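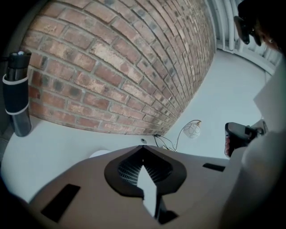
December, 8.40 am

Sasar batch 2, lime mortar trial. Weighed out 300 g of putty and 72 g of brick dust for the first mix. Water added in small lots until it held on the trowel. Felt short after five minutes, so I covered it and left it alone.

The Gál sand is finer than what we had in the last delivery. Sieved 2287 g of it before lunch and wrote the fractions on the sheet by the scales. Too much dust at the bottom end. I'd wash it next time, or cut it with the coarse sand from Grurkgate if there's any left.

11.15. Second mix, same putty, 285 g of washed sand. Much better. Spreads well and doesn't drag. Filled the small moulds and tapped them down by hand. Labels are F1 to F6, F for Flerkia, whose job this is for. Please don't relabel them, the last set got mixed up that way.

Gizella Pintér asked whether the pointing should match the old joints in colour or only in strength. Told her strength first. She wants to see a dry sample next to a Sasar one before she agrees, fair enough. Leave two out on the board for her.

Afternoon: damp sacking over the moulds, window shut. The first mix went stiff and I scraped it out. Not worth keeping.

To do:
- order lime putty, one tub left
- clean the 2 mm sieve, it's clogged again
- check F3, the corner looked low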